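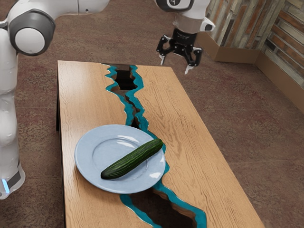
Figure 7. Rendered view of a robot arm beside a table with a plate and a cucumber.

4.2 Advice from founders and what readers do with it

The second part of the study looked at how people outside business use the advice that founders give in interviews. We collected 200 interviews from trade magazines, newsletters and company blogs, and took from them 687 separate pieces of advice. Thandeka Sibiya and Dilani Howlader coded each piece on their own and then met to settle the cases where they disagreed. Most of the disagreements were over advice that mixed a work habit with a view about money, such as "pay yourself last and go home on time." These were given two codes.

We then asked readers to keep a diary. Each reader received 10 interviews and was asked to write down any advice they tried to follow, what they did, and whether they were still doing it when the diary closed in December. Readers were not told which kinds of advice we were interested in. None of them owned a business at the start of the study.

Advice about saying no was written down more often than any other kind. Readers used it at home as much as at work. One turned down a second term on a school board after reading an interview with the founder of Prastik, a small packaging firm, who described dropping her largest customer. Another used the same interview to explain to his brother why he would not lend him money again. In both entries the reader copied the founder's words almost exactly.

Advice about getting up early was tried by many readers and kept by few. The diary entries are short on this point and often stop without a reason being given. We did not follow up on the missing entries, and we cannot say if the habit was dropped or if the reader simply stopped writing about it.

Advice about failure gave a mixed picture. Readers liked these passages and quoted them, but they rarely linked them to anything they did. The interview with the founder of Betix, who closed two shops before opening a third, was marked as a favorite by several readers, yet it led to only one entry describing an action. That reader reapplied for a nursing course in Villanueva that had rejected her the year before.

Length also mattered. Short statements were more likely to be tried than long stories, even when both made the same point. Marchuk's earlier work on the Ganditz readers' panel found the same pattern, although her panel was older and read on paper.

Two limits should be noted. The readers knew their diaries would be read, and some may have tried more advice than they otherwise would have. The interviews were also chosen from sources that publish in English, which leaves out much of what founders say to local audiences. Section 4.3 compares the diary entries with the answers given in the closing survey.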